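Published Lead Times Should Be a Distribution

Most furniture and cabinet hardware suppliers publish one number for lead time. It appears on the quote, it is copied into the purchase order, and it ends up in the planning system as a fixed parameter. I want to argue that this number should be retired and replaced with two: a median and a 90th percentile, both computed from the supplier's own shipping records.

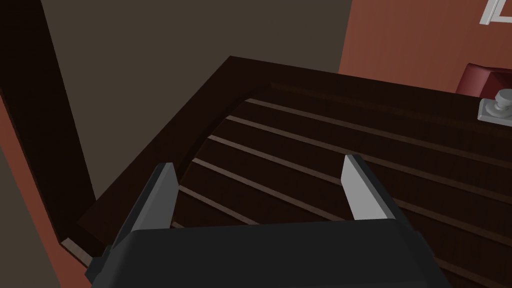

Barrientos
Contributing writer, supply planning

The objection I hear most often is that buyers want simplicity. They do, and a single figure is simple. It is also close to useless for setting a reorder point. A planner needs to know how much stock to hold against a late delivery, and a quoted average says nothing about how late a late delivery tends to be. Two suppliers can both quote 30 days. One ships between 28 and 33. The other ships between 15 and 60. The safety stock required for the second is several times that required for the first, and the quote sheet treats them as identical.

I spent part of last year reviewing receiving logs for Triden, a midsize distributor of cabinets, benches and fittings. The logs covered 792 purchase order lines from a group of domestic suppliers. Of those, 514 arrived on or before the quoted date. That gives an on-time rate of 65 percent, a figure the company already knew and had stopped paying attention to. The remaining lines had never been examined as a group. Their delays were heavily skewed: most were under a week, and a small set ran past two months. The small set caused nearly all of the stockouts.

The planning software in use, Basex, accepts a standard deviation for lead time. The field had been left at its default of zero for every item in the catalog. I do not regard this as negligence. The suppliers had provided no value to enter, and the software did not complain. A default of zero is a claim that deliveries never vary, and it should not be possible to make that claim by leaving a box alone.

Even a correctly entered standard deviation would have helped less than expected. The usual safety stock formula assumes that demand during lead time is normally distributed. Skewed delays break that assumption in the direction that hurts. At a 95 percent service target, the formula will understate the stock required for an item with a long right tail, and the planner will see the shortfall as bad luck.

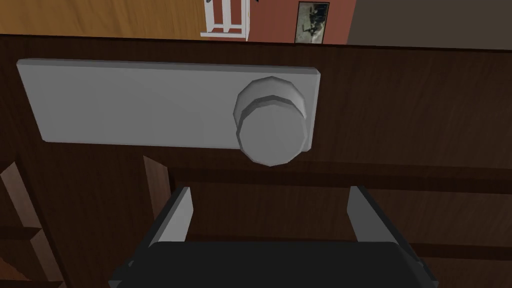
Percentiles avoid the problem because they assume no shape. A 90th percentile of 47 days means that nine orders in ten arrived within 47 days, whatever the curve looks like. It can be computed in a spreadsheet with one function. A purchasing clerk can explain it to a sales manager without a textbook. It also gets worse visibly when a supplier's performance gets worse, while an average can absorb several very late orders before it moves by a day.

Suppliers will say that publishing a tail figure puts them at a disadvantage against competitors who do not. In the short run this is probably true. Kenitach, a hinge and latch manufacturer, started printing both figures on its quotes last November and lost at least one account over it. I would still argue the cost belongs there. The buyer is already paying for the variance through excess inventory and expedited freight - the charge is just booked under another heading.

There is a fair question about sample size. A supplier that ships 20 orders a year of a given part cannot produce a meaningful 90th percentile for that part. Pooling by product family is acceptable, provided the pool is stated on the quote along with the number of orders in it. Anything over about 2,000 lines should be split again, as a pool that large usually mixes stocked goods with made-to-order goods.

Buyers can start without waiting for any of this. The receiving dates are already in the system, and so are the order dates. Subtract one from the other, sort by supplier, and read off the row nine-tenths of the way down.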